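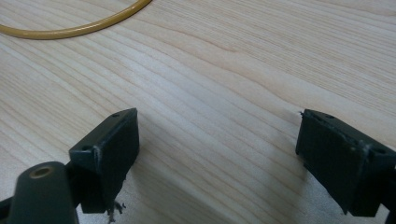 Gripper fingers: reprint or file them down?

Desard Robotics Club > Student builds

grinari_kid wrote:
Right, these are the fingers on our hand-held gripper for the cable tidying project. Two dark green blocks, two holes in the top of each. My problem is the fluffy bit hanging off the underside of the left one, and the right one has a scuffed looking edge too. We've got the club demo in 14 days and Miłosz Pawlak wants to start recording practice grabs tomorrow! Do I reprint both (351 minutes on the club printer, ugh) or get the file out?

nokier wrote:
File. You'll be done before the bed has warmed up. Have a good look at that fluff first though, could just be stray fibres and a pair of tweezers sorts it.

phongb wrote:
I'd reprint. Any bits dangling near the jaw will end up wrapped round whatever you pick up, and with a thin cable like your yellow one you'll be swearing at it all afternoon. Ask me how I know (April, three ruined runs).

nokier wrote:
That was your support settings, Phong, not the fingers! The gripping faces look flat enough to me. Who cares about an edge?

grinari_kid wrote:
Ha, please don't fight. Is the brass insert in the post worth saving if I do reprint? We've only got some 10 left in the drawer.

phongb wrote:
Leave the post alone, you'd only be swapping the fingers. And still reprint them :)

nokier wrote:
Still file them. Stick a bit of rubber on the pads if you're worried about grip.

grinari_kid wrote:
OK, tweezers and file tonight, and I'll queue a spare pair on the printer so Phong can sleep. Anyone know if the green filament on the Cabrera shelf is ours or the other team's?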